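Darnura Community Kitchen
Progress report to the Clania Fund
Covering the period to the end of March

Dear friends at Clania,

I promised in my last letter that this one would be shorter, and I am sorry to say I have already filled two pages of notes, so please make yourself a cup of tea before you start. There is a lot to tell you, most of it good, and a few things that have gone slower than I would have liked.

You will remember that the grant was for three pieces of work: new work surfaces in the main kitchen, a proper clear-out and re-stocking of the equipment, and a set of cooking and cleaning sessions for people who are setting up home on their own for the first time. I'll take them in the order they happened, which isn't quite the order we wrote in the application.

The clear-out

We started with the cupboards, and I am so glad we did. I had been telling everyone for years that we needed more storage, and once everything was out on the floor of the hall it was plain that we needed fewer things. There were lids that fit nothing. There were three potato ricers (we have made mashed potatoes in the hall exactly twice in my time here). There was a fish kettle that I am told came with the building, and I still couldn't bring myself to let it go, so it has moved to the top shelf of the back pantry where it can't bother anyone.

The good pans were washed, dried and put back where people can reach them without a step stool. The chipped plates went, and so did the baking trays that had warped so badly they rocked in the oven. The tired but usable things were boxed up and offered to the session group first, and I was really touched by how carefully they chose. One young man took a single saucepan and a colander and said that was his whole kitchen sorted.

The labels took longer than the clearing. We wrote them by hand to begin with, and then found that half of us say "skillet" and the other half say "frying pan," and that the word "sundries" means something different to every person who opens that drawer. We have settled on plain words in large letters, and the drawer now says "string, tape, matches, thermometer."

The work surfaces

This was the largest part of the budget and the part I worried over the most. Pacheco did the fitting and were a pleasure to have around. They came in after the lunch service and were packed up again before the evening groups, which meant we lost very little time in the kitchen. The one delay was in the delivery from Mativix, where the first lot of panels was cut for a different depth and had to go back. It cost us time and no money, and they were very decent about it on the phone.

We went for a pale surface in the end. I had wanted something darker and more forgiving, and I was outvoted, and I will admit in writing that the others were right. You can see what needs wiping. For the sessions this has been a real help, as there is no arguing with a crumb on a pale counter, and the habit of going over the surface one last time before the cloths go in the wash has caught on without my having to nag.
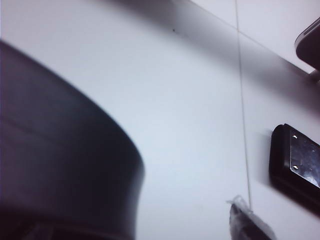 Zorica Stoyanova would like it put on record that pale counters are all very well for the people who only look at them, and that she would be happier if the report also mentioned the joints. Her point is that a smooth surface takes ten seconds to clean and a seam takes a minute, and that anyone who wipes straight across one is just tucking the flour into it. She has asked for a soft brush to be kept at each station, and for the wording on the closing-down sheet to be changed from "wipe counters" to "brush seams, then wipe counters." Both have been done, and I have been told off, kindly, for not thinking of it sooner.

On the same subject, we have agreed a rule about what is allowed to live on the counters overnight. It used to be that anything heavy stayed where it was last used, and people simply cleaned round it. Now everything gets lifted, the place underneath is wiped, and it either goes back in its cupboard or has a good reason to stay. We had some grumbling in the first couple of weeks - heavy things are heavy, and people are tired at the end of an evening - but the lower shelves have been cleared so that nobody has to lift above the waist, and the grumbling has mostly moved on to the state of the parking lot.

The sessions

These have been the happiest part of the whole project for me. We planned them around one dish and one cleaning job each time, so that nobody goes home having only chopped onions. The first was lentil soup and how to look after a sink. After that came flatbreads and the inside of an oven, then a tray of roast vegetables and what to do with a refrigerator you have inherited from somebody else. We have room for 20 people at a session, and the places have been going quickly enough that we now keep a waiting list.

What I hadn't expected was how much the group would want to talk about setting out a kitchen. We had thought of it as a cooking course with some tidying at the end. But people came back with questions about where to keep the knives in a room with one drawer, or how to dry dishes with no rack, or whether it matters if the cutting board lives next to the stove. So we gave a whole session over to it, with masking tape on the hall floor to mark out the size of everybody's own kitchen. It was noisy and a little chaotic and I would do it again tomorrow.

Two of the regulars have now asked if they can help run the next set. I have said yes to both. They will start with the flatbreads, which are hard to get badly wrong.

Money

The full figures are on the separate sheet, but in short: from the grant we spent $2760 on the surfaces and fitting, and $2000 has been set aside for the sessions, covering ingredients and cleaning supplies through to the end of the program. A further $100 went on labels, brushes and storage boxes. The brushes were not in the original budget, and I hope you will agree they have earned their place.

We have spent less on ingredients than we planned so far. The soup was very cheap and a local grower was generous with squash. I would like your permission to move any leftover from that line into a second set of basic pans for the session group, and I'd be glad to send prices if that would help you decide.

What hasn't been done yet

The shelf over the sink is still the old one. It is sound but ugly, and it sits a little too high for our shorter cooks. Pacheco have offered to lower it when they come back to look over the sealing, and I would prefer to wait for that visit than pay for a separate one.

The written handbook is also behind. I have a draft of the cleaning pages and almost nothing on the cooking, mostly because I keep going to the sessions instead of sitting down to write about them. Zorica has offered to take the cleaning pages off my hands, and given the above I think that is wise.

Do come and see us if you are passing. Late afternoon is the best time, when the lunch things are away and there is usually something in the oven. I will send the handbook pages as soon as they are fit to be read, along with the session dates for the next set.

With warm thanks from all of us at Darnura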